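Search this site
Category: Partner Reports

Media Partnership – Progress Report to Futmont

Work on the Bolteo touring car series has kept to the agreed plan through June. The Cladix video channel now carries highlights from 4 race meetings, and the printed race guide went out in a run of 2000 copies.
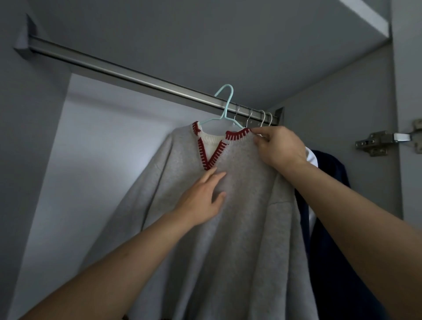 Remaining work

Ojala will supply trackside banners for the next round – 200 fewer than first ordered, following the revised circuit layout. Online subscriptions stand at 3230. Approval of the second payment is requested by Monday.

Submitted by Oskari Väisänen, Partnerships Office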